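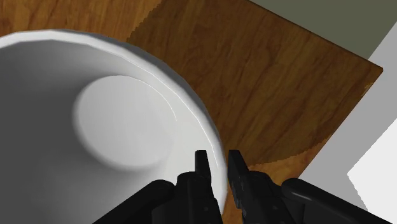 A number that comes out of a simulator is easy to believe, and I want to argue that we believe it for the wrong reasons. In the last years I have read many papers in which a robot policy is trained and tested in a simulated room, and the main result is one success rate in one table. I have written such papers too. The usual complaint against them is that the simulated world looks cheap, and it does look cheap. The white bowl has small flat facets on its rim where a real bowl would be smooth, the shadow on the table has steps like a staircase, and the wood grain is plainly a picture stretched over a flat surface. Reviewers point at such things and say that the real world is richer. They are right, but I think they are pointing at the smallest of our problems.

My own experience comes from a project we called Ledach, which was a set of tabletop tasks with a two-finger gripper and a camera mounted close to the hand. One task was to take a bowl by its rim, lift it, and put it in another place on the table. We had 2,000 recorded demonstrations for training and 600 test episodes, and our learned policy succeeded in a large part of them. We were happy. We wrote that the policy "understands how to grasp bowls." That sentence was mine, and I would like to take it back.

Consider what a rim grasp asks from a robot. One finger must go inside the bowl and the other must stay outside, and the wall must end up between them. In a kitchen this needs some care, since a bowl slides when it is pushed, and the wall may be thick or thin, glazed or rough. In our simulator the wall had one thickness and the contact had one friction value, and that value was high. Somebody had set it high in the first month so that the demonstrations would be easier to record. When the fingers closed on the rim, even at a bad angle, the bowl stayed with them.

We learned how much this mattered only because of a mistake. A student moved our tasks to a newer version of the physics engine, and the friction setting was not carried over. It went back to the default, which was lower. The images were the same to the last pixel at the start of each episode. The policy was the same. The success rate on the bowl task fell so far that we first believed the camera was broken, and we spent most of a December looking for a fault in the image code.

There was no fault in the image code. The policy had been closing its fingers too early and a little crooked for its whole life, and the old friction had forgiven it every time.

I tell this story because it shows where the weight of a simulated result really lies. The steps in a shadow can be seen by anyone. A friction value can't be seen in any figure, and in most papers it can't be found in the text either. After our trouble I went back to the publications I liked best in this area and looked for four things: the contact friction, the rule that decides success, the range of starting positions, and the number of training seeds. Few gave all four. Some gave none, and among those was an earlier paper of ours.

The success rule deserves a paragraph of its own. In Ledach an episode was a success if the center of the bowl came inside a marked region at any time before the limit. At any time! A policy could drag the bowl across the region, continue to the table edge and push it to the floor, and it would be counted. We had such episodes. When I changed the rule so that the bowl must also rest there with the gripper open, two methods in our comparison table changed places. The method that we had called the winner was the one that moved faster and dragged more. Both rules can be defended, and that is exactly my worry. With a choice of two defensible rules, and with results from both on the screen, a tired author before a deadline will choose the one that supports the story, and will not feel dishonest.

People who build better renderers will say that I am unfair to their work. I have talked with the group that makes the Trullus scene generator, and their argument is serious. They say that a policy trained on rich and varied images will look at the object and not at some accident of the texture, and they have results that support this. I accept it. For moving from simulation to a real camera, varied images help, and I would not go back to one table and one wood pattern. But a better image also makes the result more persuasive to the reader, while the physics under it may be the same as before. A clean photo-like bowl with a glued rim is more dangerous than an ugly one, in my opinion. The ugly one at least reminds us where we are.

Another answer that I often hear is that we should stop testing in simulation and report only real robots. I don't agree with this either. Our lab has one arm. To run 600 episodes on it for each method, with a person putting the bowl back each time, would take the whole working time of that person for weeks, and at the end we would still have one table, one lamp and one bowl. Small groups would simply be pushed out. Also, real tests have their own quiet choices. The person who resets the bowl learns after some days where the robot likes it to be. I have done this with my own hands, and I noticed it only from the log.

What I would like is modest and a little boring. A paper with simulated results should report success as a curve and give up the single number. Take the friction and vary it from low to high. Take the mass of the object and do the same. Move the camera by a small amount. Show where the method breaks. Every method breaks somewhere, and the place where it breaks tells a reader more than the place where the authors happened to stand when they measured. The computing cost is real but it is small next to the cost of training. For our bowl task the full set of variations ran in 2 nights on a machine that we already had.

We tried this with three methods inside the Tudose framework, which makes such sweeps quite simple to write. At the original friction the three were close together, and I would have needed courage to call any of them better. At low friction one of them stood clearly above the others. It was the oldest of the three and the slowest, and when I watched the episodes I saw that it waited until both fingers were well placed on the two sides of the rim before it closed. No table with one column would have shown me this. I had been ready to leave that method out of the comparison, because it was old and I expected the reviewers to be bored by it.

I would also ask authors to publish the failures, all of them, as video. After the friction accident we saved 723 failed episodes of the bowl task, and I watched them over several evenings. It was dull work, and I recommend it to every person who supervises students. In many of them the policy does nearly everything correctly and comes down with both fingers on the same side of the wall. In others it reaches well, closes on the rim, and opens again at once for no reason that I can explain. These are two different problems, and they need different research. In the success rate they are the same zero.

A reviewer of our last submission wrote that the curves were "interesting but make the contribution unclear." I understand this person. A conference gives a few pages, the reader has many papers to read in one evening, and a bold number in the last row is a kindness to a tired reader. We were asked to move the curves to the appendix, and we did it, because the student needed the publication. So I am not writing from a clean position. The main table of that paper has one column for success, measured at one friction value, and the value is in a footnote.

The Dorkis benchmark is now preparing its next version, and it has asked users for comments. Mine are the ones above, made shorter. I asked them to fix the success rule in the code so that authors can't choose it, to require the friction sweep for any task in which something is held, and to refuse entries that come without their failure videos. I do not expect all three. If they take only the first one, several tables will have to be printed again, and two of them are mine.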